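How I fold on the bed (and get the dark pile done first)

I've had a few messages asking how I get through the clean washing without it sitting in the corner until the following weekend, so I've finally sat down and typed it up. I should say I learned most of it from Marjorie Tindall, who I shared a landing with when I lived on Mapplebeck Road and who could fold a fitted sheet while carrying on a full conversation. I still can't do the sheet.

What you need

A made bed. I mean properly made, with the cover pulled tight, or everything you lay down ends up with a ripple in it. Mine is a double and it's just about big enough for the job. You'll want a few hangers nearby too.

Sort before you fold

Tip the lot out and pull all the dark things to one side. I know most people start with the tops, but if you leave the black stuff until last you'll be squinting at it in bad light trying to work out which way round it goes! Give yourself the window side of the room if you can.

Brights go in one pile, darks in another, right next to each other. Keep both piles up at one end so the rest of the bed stays clear for laying things out.

Track pants

These are the ones that used to defeat me, the slippery sort with stripes down the legs. What works:

Hold them by the waistband and give them a good shake.

Lay them down full length, corner to corner if they're long, and let the stripes tell you whether the legs are straight. If the stripe wanders, the leg's twisted.

Bring one leg over the other and smooth from the waistband down to the cuffs.

Pin the middle of the leg down with one hand and bring the waistband end over with the other. Then fold once more. Elasticated cuffs always want to spring out, so tuck them inside.

Tops and T-shirts

Face down, sleeves in, sides to the middle, then up in 3. Mum taught me to do it in halves and I did that for years, but thirds sit better in a shallow drawer. If yours are deep ones, stand the folded tops on end.

Jackets and anything bulky

Do the zip up first. Arms across the back, hood down flat, fold in half. If it's still a lump after that, put it on a hanger and move on with your life.

I do all of mine in one go on a Sunday, usually with the radio on, and come April I go through the same piles again and pull out the woollies for the top of the wardrobe.
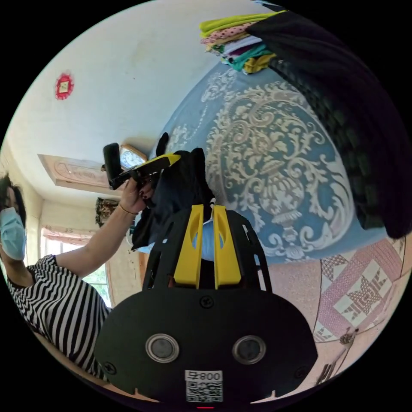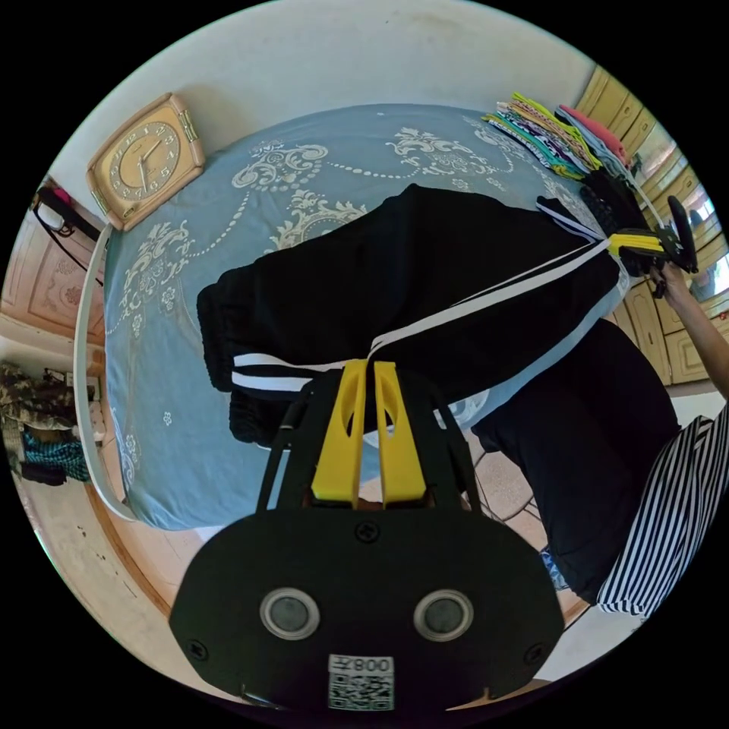
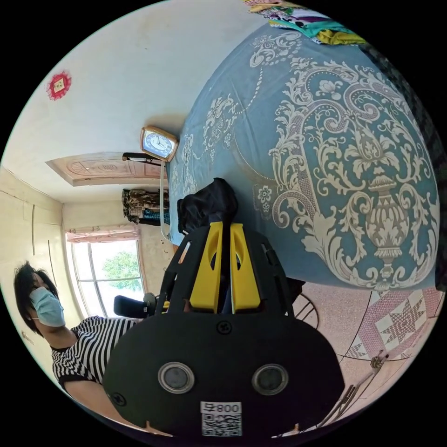
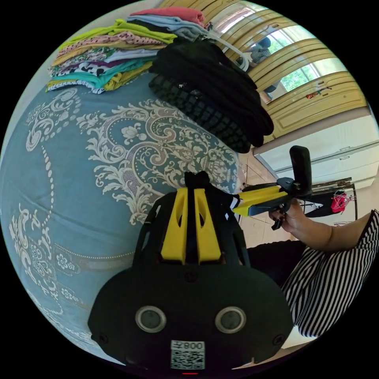 Folding day on the blue patterned bedspread, with the striped track pants in the second photo.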